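홈 제품 자료실 갤러리 공지 문의
검색어를 입력하세요 검색 통합검색

포장 작업대 정리 갤러리: 종이 완충재 구역

Lovham 출고동의 포장 구역을 8월에 재배치하면서 남긴 기록이다. 대상은 작업대, 트레이, 수거통, 종이 완충재이며, 보관 선반과 라벨 출력부는 별도 페이지에서 다룬다. 항목마다 배치 상태와 관리 기준을 짧게 적었다.

재배치 전에는 완충재 자투리를 작업대 아래 상자에 모았다. 허리를 굽히는 동작이 반복되고 상자가 통로로 밀려 나오는 일이 잦아, 수거 위치를 작업대 끝으로 옮겼다. 작업면 높이는 그대로 두었다.

1. 작업대와 수거통

흰색 직사각형 작업대, 모서리는 둥글게 처리된 형태. 왼쪽 끝에 파란색 플라스틱 트레이, 오른쪽 끝 너머에 테두리가 넓은 베이지색 통을 둔다. 상판에는 구겨진 갈색 크라프트지 한 뭉치가 있고 통은 비어 있다.
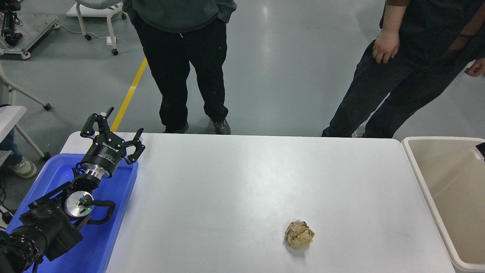 2. 관리 기준

상판
무광 백색 면은 얼룩이 쉽게 드러난다. 교대 시 중성세제를 묻힌 천으로 닦고 마른 천으로 마무리한다. 연마 성분이 있는 세제는 쓰지 않는다. 희미하게 남는 자국은 기능상 문제로 보지 않으며 교체 사유에도 해당하지 않는다.

트레이
턱이 있는 면이 위로 오도록 놓고 작업대 왼쪽 끝에 맞춘다. 작은 부품과 공구는 상판에 직접 두지 않는다. 트레이 바닥의 먼지는 주 2회 털어낸다.

수거통
종이류 전용이다. 테이프가 붙은 종이는 테이프를 떼어낸 뒤 넣고, 비닐 완충재와 끈은 넣지 않는다. 내용물이 테두리 아래 16cm 선에 닿으면 비운다. 통은 작업대 끝에서 떨어뜨리지 않는다. 간격이 벌어지면 종이 뭉치가 바닥으로 빠진다.

종이 완충재
Toleck 규격표의 크라프트지를 사용한다. 절단 길이는 1000mm, 한 장을 한 뭉치로 구긴다. 접힌 선이 지나치게 눌린 것은 복원력이 떨어지므로 재사용하지 않고 수거통으로 보낸다. 형태가 유지된 것은 Salem 상자의 빈 공간 채움용으로 다시 쓸 수 있다. 습기를 먹은 종이는 상태와 관계없이 폐기한다.

3. 배치 치수

작업대 뒤쪽 통로 폭은 두 사람이 나란히 설 수 있도록 확보한다. 통로에는 상자를 쌓지 않는다. 수거통 교체용 여유 공간은 오른쪽으로 44cm. Sistberg 창고는 기둥 위치가 달라 같은 치수를 적용할 수 없으며, 트레이와 수거통의 좌우를 바꾸어 설치한다.

작업을 마친 상판에는 완충재를 남기지 않는다. 다음 작업에 쓸 종이도 롤 상태로 거치대에 되돌린다.

상자 규격별 완충재 사용량 표는 자료실의 포장 항목에 있다.

이전 글 목록 다음 글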